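Strawberries on a plate, bananas in a basket

I like fruit better when it's out where I can see it. In the fridge drawer it gets forgotten. So on Monday the bananas stayed in the round wicker basket and the strawberries got a plate with a raised rim, pale mint green, next to it.

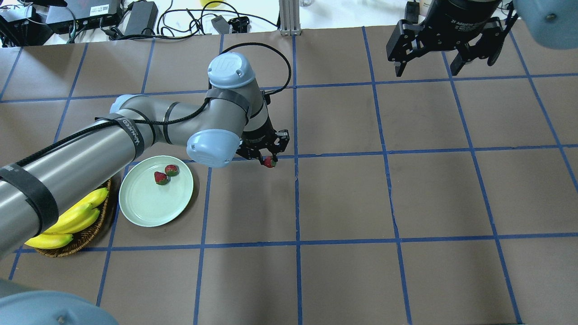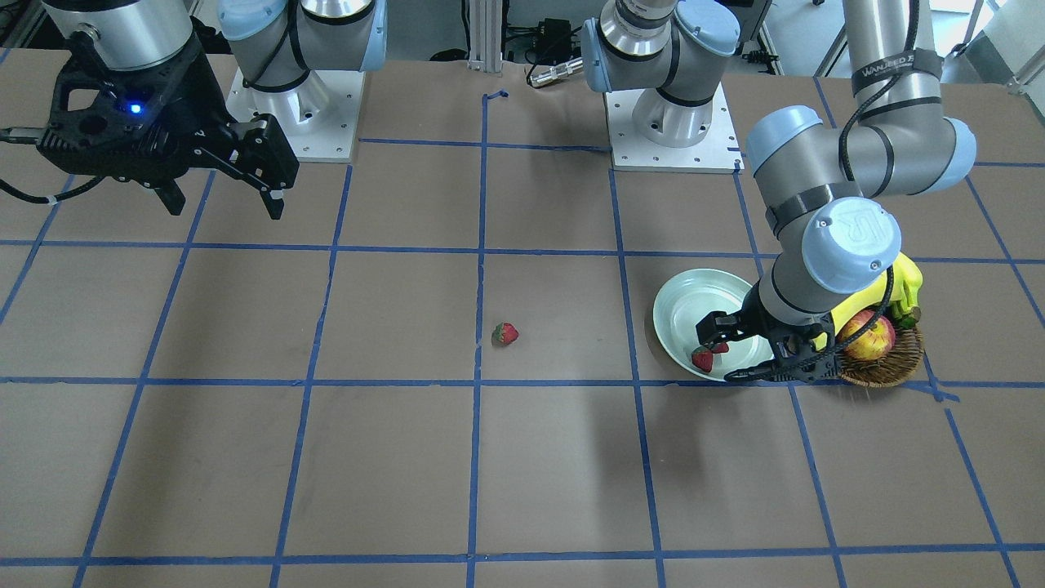 What I do with the strawberries

I leave the green tops on until we eat. They keep longer that way and you have something to hold. I don't wash them ahead either. A box from Kalport was $2.88 last week, so I bought two and froze one.

Bananas go in a basket so air gets under them. If they start to spot I peel them, cut them up and freeze them for oatmeal. The basket came from Plunine years ago and it has one loose strand I keep meaning to glue.

Next week I want to try pears.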